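## 4. Bench Construction and Task Layout

The manipulation bench was built in the shared workshop at Skalunness over the course of September, using a tabletop that was already in the building and a black metal frame assembled around it. The frame carries the arm mounts and an overhead beam. We did not weld any part of it. All joints are bolted, so the mounts can be loosened and moved along the rail when a task requires a different reach.

### 4.1 Frame and Mounting

The first version of the frame, drawn by Hrvoje Georgiev, placed both arm bases at the same height as the tabletop. This left the elbows low enough to touch the wood during sideways motions. The bases were raised on spacers and the software limits were rewritten to match. Small brackets were added along the frame to hold cables away from the moving links. One of these worked free during early runs, and all brackets now have two fasteners each.

Alignment between the arms and the tabletop was measured at 4 points with a dial gauge. The tabletop is made of planks and is not perfectly flat, and the seams between planks produce small steps that are felt by the fingers when an object is pushed along the surface. We left the seams as they were. Operators learn to lift flat objects over them, and the recorded motions include this habit.

### 4.2 Object Set

The timing tasks use small household objects that either measure time or get in the way of objects that do. The operator is asked to pick a timer, place it in or take it out of an open bin, and return the arm to rest. Figure 3 gives the wrist view of one layout used in these tasks.

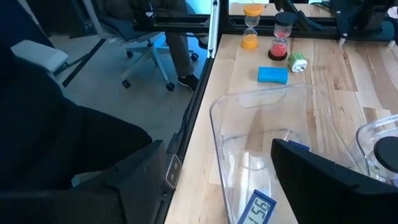
*Page last changed: 2022-01-27*

**Figure 3.** Wrist camera view of a timing layout. Two sand timers stand toward the far end of the table, with a blue sponge and a small green object lying near them. A digital display rests at the bottom of the clear bin in the foreground. The right gripper finger is at lower right.

The clear bin is the hardest object in the set for the depth estimate. Its walls let the wood grain through, and the depth map often reports the tabletop where the wall should be. We therefore do not use depth to find the rim. The rim height is entered by hand for each bin, and the approach path is planned from that value.

Sand timers were chosen because they have a narrow waist that can be gripped from the side, and because the two ends are wide enough to stand without help. Caps of different colors let the instruction name one timer without giving its position. An instruction such as "take the one with the black cap" was understood by all operators on first reading, while "take the far one" was not.

A digital display may be placed in any orientation. In Figure 3 its digits, 1:56, are upside down from the point of view of the wrist camera. Readings are not corrected before storage. The labels give the digits in reading order and mark the rotation in a separate field.

### 4.3 Recording Procedure

Ermira Petek and Senad Nikolaidis recorded 406 episodes on the finished bench. Of these, 333 were kept after review. The remaining episodes were removed for dropped frames, a stopped arm, or an instruction that did not match the objects on the table. Together the kept episodes contain almost 3,000 labeled contacts between a finger and an object.

Lighting was left as it is in the workshop, and the floor area beside the bench was not screened off. Chairs and people can therefore enter the background of the wrist views. Frøydis Midtbø compared models trained with and without a mask over this area and found no difference that exceeded the spread between training seeds. The mask was dropped from the final pipeline.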